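Bench notes - when the arm drops a cup
Mar 22, 2021

Third dropped cup this month so writing this down before I forget. Arm is the small Nollach, coffee routine. Picks up a glass by the handle, lifts fine, then lets go halfway over. No error on the screen, nothing.

First thing - hit the stop. Don't grab for the cup. I did, got a pinched thumb and still lost the glass.

Then check the pads. Mine were slick with coffee oil. Dish soap, warm water, dry them properly. Rubbing alcohol made the old ones go hard so I quit that. New pads every 3,000 picks or so the Stillby sheet says, I was way past it. 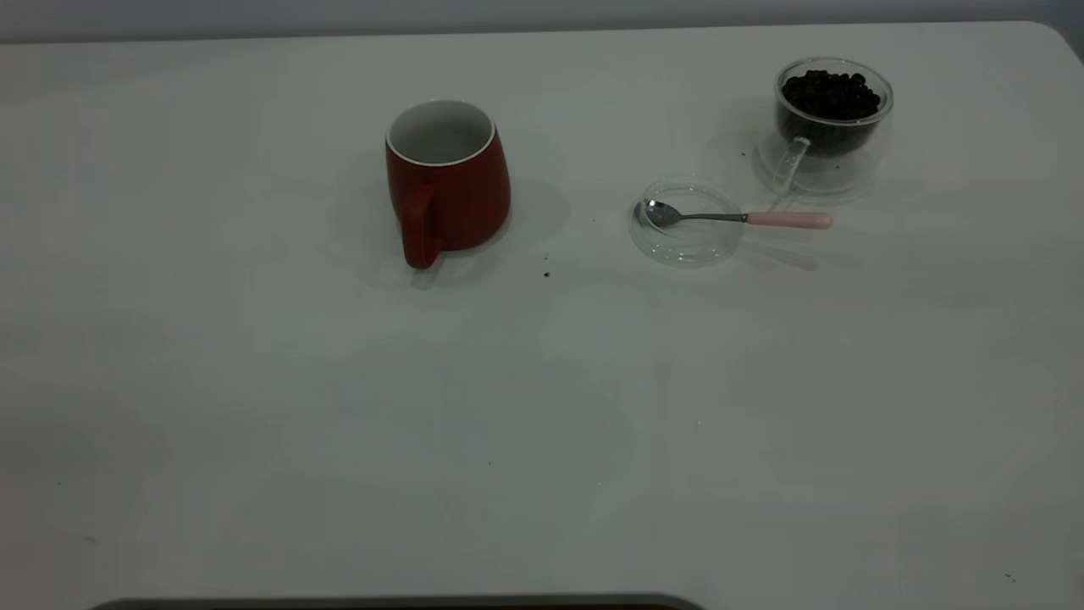 Check the grip setting too. Mine had gone back to 295 after a power cut and it needs to be higher for anything full of beans. Write your number on tape and stick it on the base. Save it twice, the frist save doesnt always take.

Air hose if you have one - listen for a hiss with the gripper closed. A slow leak feels exactly like bad pads, wasted a whole evening on that.

Test with an empty plastic cup, 9 lifts in a row, slow speed. Then weight. Glass last. Towel under it.

And sweep up crumbs before you restart, one under a cup is enough to tip the handle off where the arm expects it.

Still dropping? Probably the wrist cable. Havent done that one yet.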